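Brodgate Clothing Swap Group
Minutes of the April meeting, 7:15 p.m., upstairs room

Present: Remzi Karabulut (chair), Tharindu Hettiarachchi (minutes), plus regulars and four new faces. Welcome, all of you!

1. Last swap
What a day! 147 people came through the door and 797 items went home with someone new. Kids' coats were gone before lunch. Door donations came to $1,545, our best yet, and Remzi read out two lovely thank-you cards.

2. Denim table
Tharindu would love a table just for denim at the next swap, with jackets at one end and jeans sorted by waist size. Lots of support for this. Agreed. Please check buttons and zippers before you drop things off.
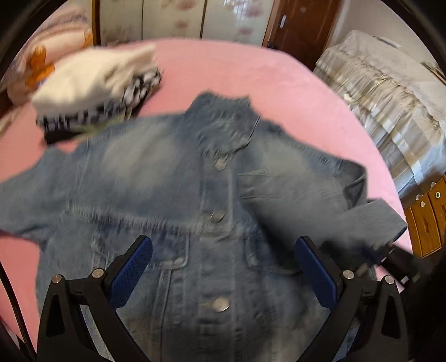
Light-blue denim jacket, button front, two chest pockets.

3. Mending corner
Two sewing machines are promised and a third is likely. Patches and thread to come out of the door money, up to $40. Agreed. Anyone who can sew on a button is welcome to take a shift, even a half hour.

4. Room
The Ondrejka Hall is bigger and has a ramp, but no rails for hanging. Remzi will ask if we can leave ours there overnight. Carried over.

5. Any other business
Hangers! We are very short, so bring any you can spare. Posters are ready to pick up from Remzi.

Meeting closed 8:40 p.m. Next meeting same room, same time.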